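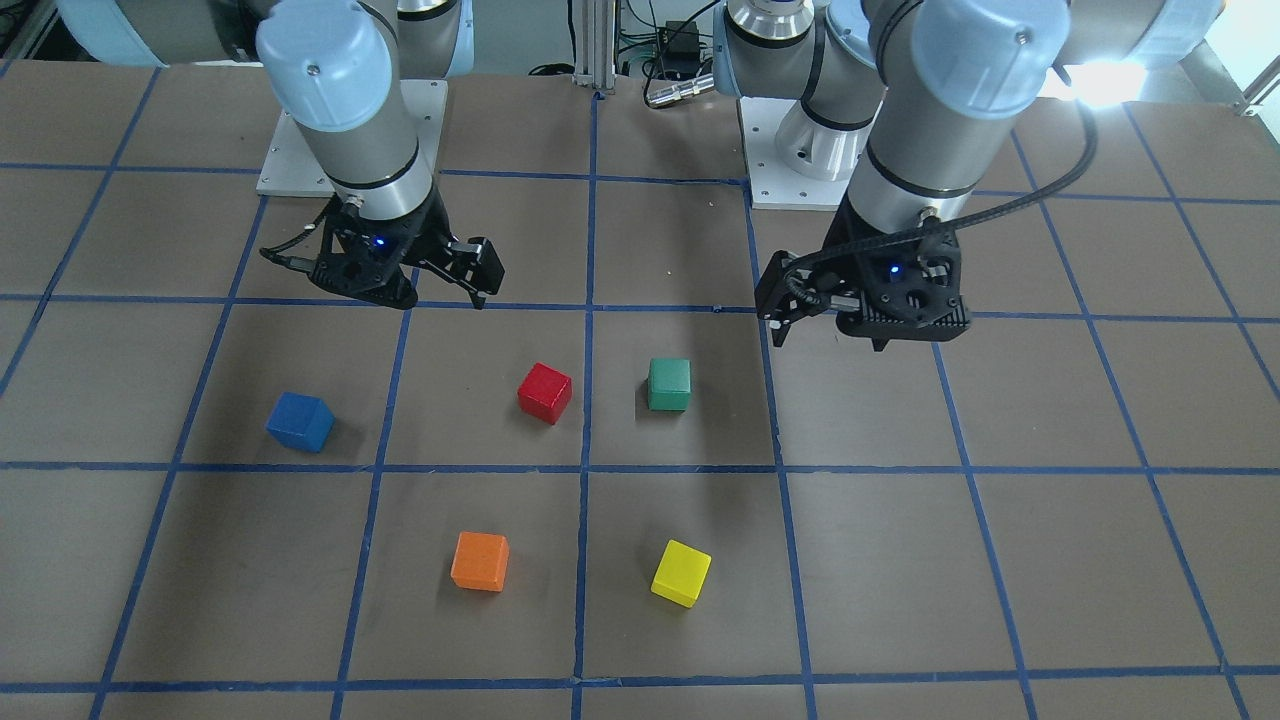 Ticket 308: Tape grid on the sorting table lifting at the crossings
Posted Tuesday by Table Games Desk, Plillis
9 comments · 2 shares

Reported problem: the blue lines on the sorting table no longer give a clean edge. Cubes placed near a line catch on it, and it is hard to say which square a cube belongs to. The layout is the standard Tavance one, with one cube to a square at the start.

First check was the tape itself. It came from the Plenetti box, 52 metres to a roll, and the roll was still in date. A fresh strip on the store room shelf stuck well and came off clean.

Grid lines wear fastest where they cross, and the report named the crossings as the worst places. We pressed every strip down again with a ruler and left the table overnight.

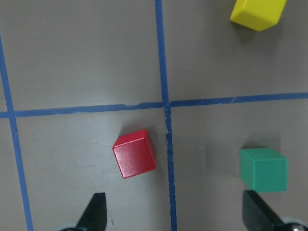

Crossings are the first place to look on any table laid out this way. The tape is bunched where the two strips overlap, and just below that the strip is frayed, with grey table showing through the breaks. There are smaller nicks along the line to the left as well. Pressing down does nothing for tape in this state — it needs replacing.

Tried next: patching with short pieces. Not recommended. Each patch adds another edge to catch on.
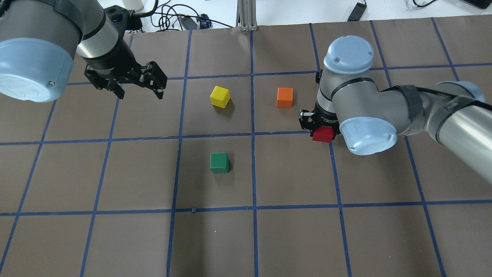
Reading time: 1 min (200 words)

Sorting can carry on while the ticket is open. Red and yellow cubes are still easy to tell apart against the blue, but keep them off the lines when setting down.

Fix, to be done in December with the new Cieślak roll:
1. Lift the old strips slowly from one end.
2. Wipe off any glue and let the surface dry.
3. Lay all the strips in one direction first, then the others across them.
4. Cut with a blade — tearing leaves ragged ends.

Status: open, waiting for tape.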